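White on white, and why I'm not buying it

May 21, 2023

I have been told, by two separate people and one catalog, that what my kitchen needs is a set of tall white containers with no labels on them. Smooth sides, rounded, nothing printed anywhere. You put your flour and your oats and your spaghetti in them and then, supposedly, you feel calm when you walk in.

I don't feel calm. I feel like I'm going to put salt in my coffee.

I should say I did try. I bought an Etmont canister at the Evgate outlet in May last year, the tall one, for $87, a price I'm still mad about. The card on the shelf said it would "quiet the counter." My counter has a toaster on it with a lever that sticks and a bowl of onions. One white canister wasn't going to quiet anything. It looked like something the plumber had left behind.

The idea behind these things is that clutter is mostly a matter of color. Take away the red box and the yellow bag and the blue can and your eye has nothing to catch on, so the room reads as tidy. I can sort of see it. I've stood in kitchens like that, usually ones belonging to people who eat out. But I've been cooking in the same apartment on Lloyd Street for a while now and my eye catching on things is how I cook. The red box is the pasta. The yellow bag is the rice. I reach for them without thinking, sometimes with my other hand in a chicken.

After the canister went in, I opened it by mistake constantly. I'd want sugar and get bread flour. I'd want bread flour and remember I'd moved it. My mother visited, opened every cabinet door in the room, and then made the tea without sugar and said it was fine.

The fix, according to the same people, is labels. So now you've taken the pasta out of a box that said PASTA and put it in a white tube, and then you buy a sticker that says pasta, in lowercase, in a font that looks tired. The cooking time was on the box. The box is in the recycling. I had to look up how long to boil my own spaghetti.

There's also the light. My kitchen faces east and in the morning the sun comes straight in over the sink, and anything white and shiny near the window just disappears. You lose the edge of it. I've got a white pitcher that I have knocked with my elbow more than any other thing I own, and I'm convinced it's because at 8 a.m. it's basically part of the window. Gray in the evening, nice soft shadow down the side, very pretty. In the morning, gone. Catalog pictures love this. Everything glows and you can't see where one thing stops. I would like to see where the milk stops.

And cleaning. People say white shows dirt and that's good, you'll know when to wipe it. I know when to wipe it. It's always. A drip of soy sauce down a curved white side looks like a crime. The same drip on my old brown Disano crock has probably been there for a month and we're both getting along.

I did look into whether the calm thing had anything behind it. I found a forum thread with 300 replies, mostly people showing each other their pantries, and a fair number of them asking where to buy more. Three pages in, a woman said she kept the original packages in a bin under the bed so she could check the expiration dates. So the clutter moved to the bedroom. Nobody in the thread seemed bothered by this.

What I've ended up with: the tall canister holds wooden spoons, lid in a drawer somewhere. Flour is back in its paper bag with a clip on it, inside a clear tub with a chip in the rim. Rice is yellow again. The pitcher has been moved to the left of the stove, out of the sun, and I've only hit it twice.

If you have the white containers and love them, fine, keep them. I'd still like to watch you find the cornstarch in a hurry.

Next week I'm going after drawer dividers, and I already have opinions about the bamboo ones.

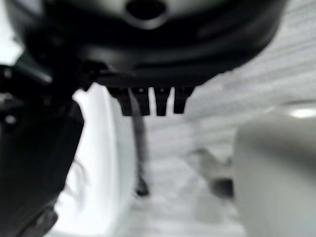
Ghazal Sharifi
Writer and reluctant organizer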